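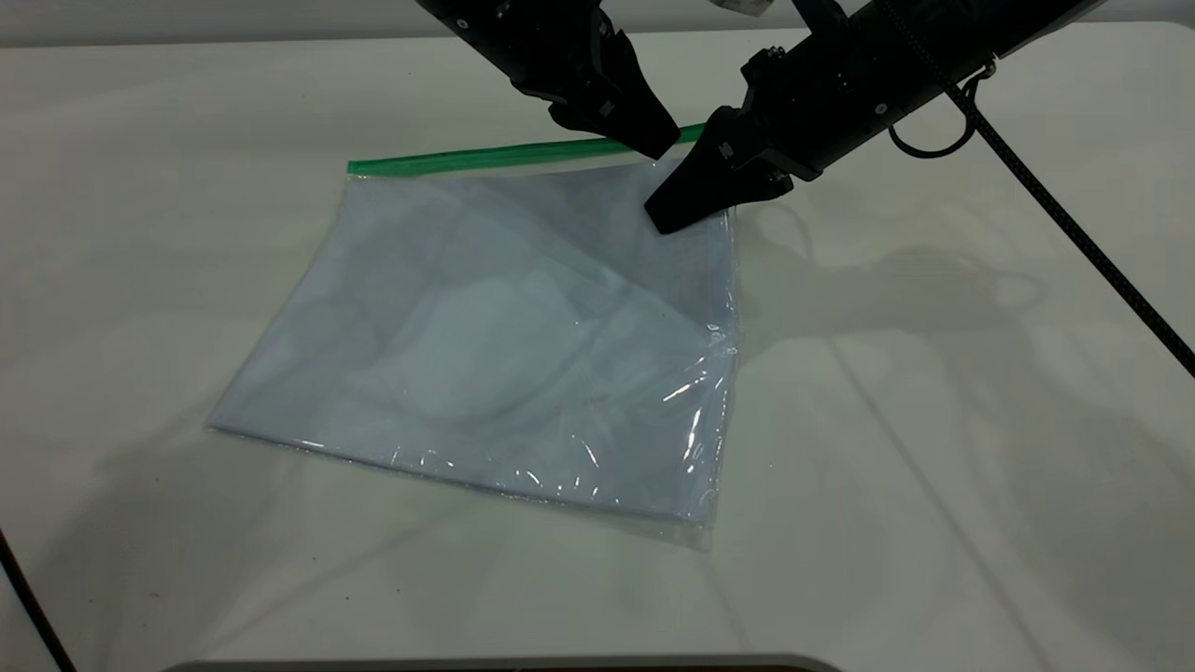
How much did they want to hold back on the Sartori? Six hundred euros, on a card with her own name on it, and the card was in her sister's kitchen in Jurolthorpe.

Viola Dal Bello put her driving licence on the counter anyway. The man at the desk looked at both sides of it and gave it back.

"I can do you the small Grisemau," he said. "The deposit is 300 on that one. You can pay it in cash."

"I booked the convertible in August."

"Yes. It's here on the screen."

She had told her mother there would be a convertible. Her mother had bought a headscarf for it. It was nearly 456 kilometres to Tulano and the lunch was at one.

"Does the small one have a roof that opens?"

"It has windows," the man said.

She counted out the notes and he counted them again. He walked her round the car with a form and marked two scratches on the passenger door. The seat was set for someone taller. She moved it forward, found the lights, then the wipers, and drove out past the Sartori, which was being washed.

At the first toll she rang her mother.

"Wear the scarf," she said. "I'll put the windows down."

Print this story | E-mail this story

Comments

marrow_lane: Did the same at a hire desk once. Ended up in a van.

Petra H: I liked the mother. Is there more of this?

oldgearbox: They never tell you about the deposit when you book.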